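Arnbridge Household Handling Programme
Progress report to the funder, second period
Prepared by Rui Tavares, March 11, 2022

Summary

Work in this period centred on gathering demonstrations of laundry tasks for the learning system. Collection is on schedule in two of the three task groups. The third, which covers loading from a tray, started late and will run on into June.

Collection

Each demonstration is guided by a trained operator and recorded from the robot's head camera, together with the positions of both arms. Five operators now work in rotation. Glória Esteves reviews every session before it enters the training set and returns those in which the task was left unfinished or the written label does not match what was done.

The review has led to one change in method. Early sessions used garments of similar size and colour, and the system learned to rely on this. Operators now vary the clothing between sessions and place it both folded and loosely gathered. The instruction sheet was revised to match, and all 11 tasks on it have been reworded in plainer language.

Difficulties

Tasks needing both grippers at once remain the slowest to record. Keeping a tray level while turning towards the machine calls for close attention from the operator — and sessions have been shortened to eight demonstrations as a result. Cable routing at the wrists is also under review.
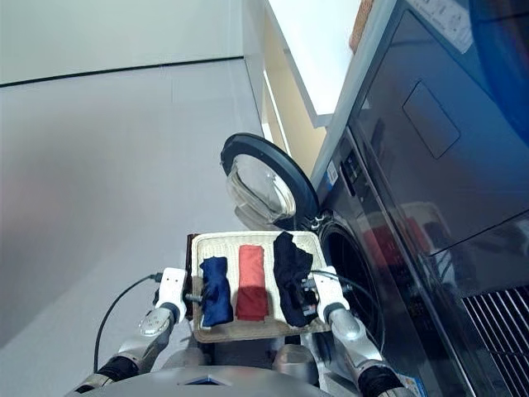 Page 2

The tray carried between the two grippers held three garments, in navy, red-orange and black, with the washing machine door open. Carrying tasks of this kind will make up the larger share of the next period's work.

Next period

The programme will complete the tray group, repeat the sessions returned at review and begin a first round of training on the full set. No change to the agreed budget is requested.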